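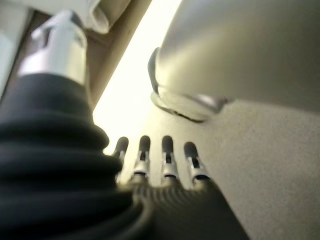

Drilix hand, four fingers up, wrist camera.

Opening. Leave the title up while people sit down. Say hello, say the talk is 40 minutes with questions, and say up front that it's a talk about a stop button. I love this fault! It kept us busy for most of December and I learned more from it than from a year of things going right.

The short version: we hit stop, the arms stopped, and the hand didn't let go. Pause there. Let the room think about what else a hand might be holding.

Quick background, keep it moving. Pisen is our bed-making project. Two arms, a Drilix hand on each, and a Luker safety board that cuts motor power when anybody presses stop. Our rule was that on stop, the hands open first and then everything goes dead. We wrote that on the wall at the Moffat flat and then we didn't test it nearly enough.

Ask: who here has a stop button on their bench? Who has pressed it this month with the gripper closed on something? (Fewer hands, I expect. Ours would have stayed down too.)

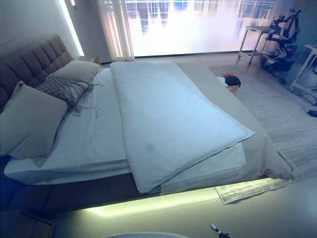 A stop test is only as good as what the hand is holding when you press the button. For our first round we used foam blocks on a bench, and every release was clean, so we ticked the box. Bedding is a whole different animal. Look at the cushion with the long fringe, trailing right down over the sheet – close a finger on a few of those strands by accident and the hand has a load on it you never planned for. Then there's the duvet, folded long and thick, which pulls back with its own weight once it's lifted. So we moved the test to the bed and did 100 stops, all with cloth in the fingers.

91 released. Nine stayed shut. Give the number slowly, then move on.

What a stuck hand looks like from the side: pretty calm. No alarm, no jerk, and the screen says STOPPED in green. The fingers are geared so that they hold position with the power off, so nothing sags and nothing slips. You have to tug the cloth to find out. We wanted that holding behavior, by the way, so we wouldn't drop things in a brownout. Two good ideas that had never met.

Cause. Draw the timeline on the board if there is one. Stop pressed, release message goes out, Luker board waits 40 milliseconds, power off. With foam the fingers had opened enough by then. With bunched fabric they start from a tighter squeeze and take longer to back off, and sometimes the power went first.

Don't blame the board here. It did exactly what we set it to do, and we had copied the setting over from an older arm.
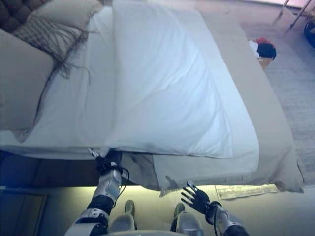
One person at the practice run of this talk asked why we didn't simply make the wait longer and go home, and added that a hand that opens late is still better than a hand that doesn't open. Fair point, and a longer wait was our first patch. But it keeps the arms live for longer too, and that's the part that can hit you. What we have now: arm power drops right away, hand power sits on its own line and stays up until the finger sensors report open. If they don't report, the screen goes red and says which hand.

Also mention the manual release. It was in the Drilix manual all along, and we had mounted a cable clip over it. Clip moved. Everyone on the team has now practiced it with a thumb in the grip (low force, spare hand on the bench, second person standing by).

Still open: we haven't repeated the full set with both hands closed on the same piece of cloth. That's next, and I can't wait to see what it does.

Questions. If it's quiet, ask what people's own systems do with a closed gripper when the power goes. Leave the timeline on the board.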